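Household Advice Service
Dostau Residents' Association
Storing and Cleaning Kitchen Cloths, Plates and Plastic Ware

The following guidance is issued to all households in the Dostau buildings and replaces the sheet distributed last June. It was prepared by Pirjo Heinonen of the Household Advice Service and applies equally to the shared kitchens on the ground floor.

Dishcloths and tea towels

A dishcloth in daily use should be changed every 24 hours. Cloths which have been used to wipe up after raw meat or fish should go straight into the wash and should not be rinsed and used again. Wash at 60 degrees or above, without fabric softener, which leaves a coating on cotton and makes it less absorbent.

Between uses, cloths should be hung fully open. A cloth left folded over the tap or bunched in the sink stays damp for hours and will begin to smell. Residents are asked to keep separate cloths for dishes, worktops and floors, and to use a different colour for each. The shared kitchens use blue for dishes, yellow for worktops and grey for floors.

Sponges may be kept for one week at most. They should not be cut down and passed on for use in the bathroom.

Stains on plates and cups

Tea and coffee marks on glazed ware can be removed with bicarbonate of soda mixed to a paste with a little water. Apply with a damp cloth, leave for a few minutes and rinse well. Grey lines left by cutlery will usually respond to the same treatment, although older marks may need a second application. Scouring powder should not be used on patterned or gilded pieces.

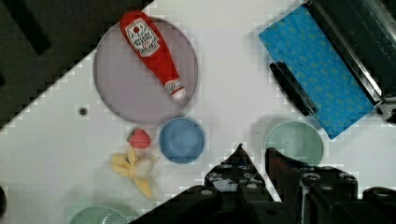
How should tomato stains be removed from plastic containers?
Rinse the container in cold water first, then fill it with warm water, a spoonful of bicarbonate of soda and a drop of washing-up liquid, and leave it overnight. Any colour that remains will often fade if the container is placed on a sunny windowsill for a day or two.

Plastic ware should not be put away until it is completely dry, and lids should be stored separately from their boxes. Containers that have become scratched or cloudy inside are difficult to clean properly and should be replaced.

Sauce bottles and jars

Wipe the neck and cap of each bottle before returning it to the cupboard or refrigerator. Dried sauce under the cap prevents a proper seal. Once a month, caps should be removed and soaked in hot soapy water. Bottles intended for recycling should be rinsed, and the caps replaced before they are taken down to the Wilard Street bins.

Limescale in kettles

Descale the kettle every 9 weeks. Mix 600 ml of water with 2 tablespoons of citric acid, bring to the boil, switch off and allow to stand for half an hour. Empty the kettle, rinse it, then boil once with fresh water and discard. Vinegar may be used instead, but the smell lingers.

Further copies of this sheet are available from the office in the entrance hall. Residents who require it in large print should leave a note for Mrs Heinonen.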